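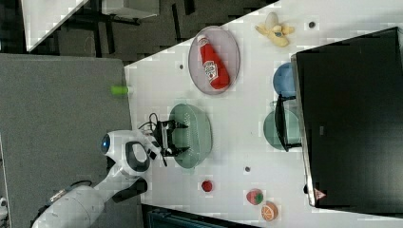 Fig. 6. Gripper open at the rim of the green bowl, grey plate further up the table.

6. Setting up the tip line desk

Read section 5 first if the Nurlow server is not running yet. Nothing below works without it. Revised Friday, November 19, 2021, replaces the June pages. Throw the June pages out, the menu names have changed.

You need: the admin password, the Mesow phone adapter, two network cables, the list of desk extensions, the language list from your agency. A headset for testing.

CAUTION: Do not connect the public number until step 6.4 is finished. Live calls will ring through to a desk with no caller masking and the number gets stored in the clear. Can't be pulled back out of the log afterward.

6.1 Connecting the adapter

1. Power off the adapter. Switch is on the back.
2. Cable from LINE 1 to the phone closet. Second cable from NET to the desk switch.
3. Power on. Wait for the steady light. Blinking is still starting up, leave it alone.
4. On the desk computer open Nurlow, then Devices, then Add.
5. Pick Mesow from the list. If the list is empty, press Rescan once and wait.
6. Type the serial number from the sticker. No spaces, no hyphens.
7. Save.

Note: Older adapters show up as "Karagiannis" in the list instead of Mesow. Same unit, same settings. Pick it and carry on.

If you get error 47, the adapter is on a different network from the server. Move the NET cable or talk to whoever runs your network. Restarting does not clear it.

6.2 Desks and extensions

1. Open Desks, then New.
2. Give the desk a name people will recognize on a transfer screen. "Transit night desk" is good. "Desk B" is not.
3. Enter the extension.
4. Set the role. Intake can write tips and read back their own. Review can read everything. Release can send a tip out to a detective unit.
5. Repeat for each desk.

One person should not hold Intake and Release together. The software will let you do it – it shows a yellow bar and then saves anyway. Check your own policy.

Overflow: set at least one overflow desk or callers hear ringing with no end. Go to Desks, Overflow, drag the desk into the box. After a big incident, a shooting or a missing child, the phones go up fast and the overflow desk will be answering most of it. Pick one that is staffed.

6.3 The tip form

The standard form is loaded already. Most agencies change only a few fields.

1. Open Forms, then Standard Tip, then Edit.
2. Turn off any field you do not want asked. Caller name is off from the factory, leave it off for an anonymous line.
3. Location: choose Street, Station or Both. With Station you have to load your station list, see 6.6.
4. Free text box. Limit is 700 characters out of the box. Raise it if your call takers type everything.
5. Attachments. On for web tips, has no effect on phone tips.
6. Save, then Publish. Save alone does not change what the desks see. This is the most common support call we get.

CAUTION: Publishing while a call is open closes the form on that desk. Unsaved text is lost. Do it at shift change.

6.4 Caller masking

1. Open Privacy, then Masking.
2. Set Phone Number to Hidden. Set Web Address to Hidden.
3. Set Recording to match your agency's rule. If recording is on, a greeting that says so has to be loaded or the page won't save.
4. Press Apply to All Desks.
5. Call in from a cell phone through the test number. Look at the log. The number column should be blank. If you see any digits at all, stop and go back to 1.

Do step 5 again from a desk phone inside the building. Internal calls go by a different route and can slip past teh mask when the adapter was added before the desks.

6.5 Reward codes

Skip if your line does not pay rewards.

Codes come from Stistden, the add-on module. It has its own license key, on the card in the box. Each tip gets a code of 9 digits, read to the caller at the end of the call. The caller uses the code to ask about the tip later and to claim a reward. No name attached anywhere.

1. Open Modules, then Stistden, then Enter Key.
2. Choose who can mark a tip as Eligible. Review is usual.
3. Choose what happens when several callers give information on the same arrest. Split Evenly, Split by Hand, or Hold. Hold is the safe one if your board has not decided.
4. Set the expiry. Blank means codes never expire.
5. Print the call taker script and put it at every desk.

Note: A lost code cannot be looked up. Not by you, not by us. Call takers need to read it twice and have the caller read it back.

Note: changing from Hold to Split Evenly applies to open cases also. It does not ask first.

6.6 Station list

Spreadsheet, one station per row. Column A name, column B line, column C the short code used on your radio channel. No header row. Go to Lists, Import, choose the file. Nearly every failed import is a header row left in.

Two stations with the same name on different lines are fine as long as column B is filled in.

6.7 Final check before going live

– Adapter light steady
– Form published, opened on each desk and looked at
– Masking tested from outside and inside
– Overflow desk set, somebody sitting at it
– Test tip sent all the way thru to Release and then deleted
– Reward code read back correctly, if used
– Greeting plays in each language

Then have the phone company point the public number to LINE 1. Allow an hour. Keep the old line staffed until calls stop coming in on it.

If callers report silence after the greeting, go to Devices, Audio, and change Codec to Basic. Sound is a bit thin but it works with every carrier we've tried.

Backups are in section 7. Set them up the same day.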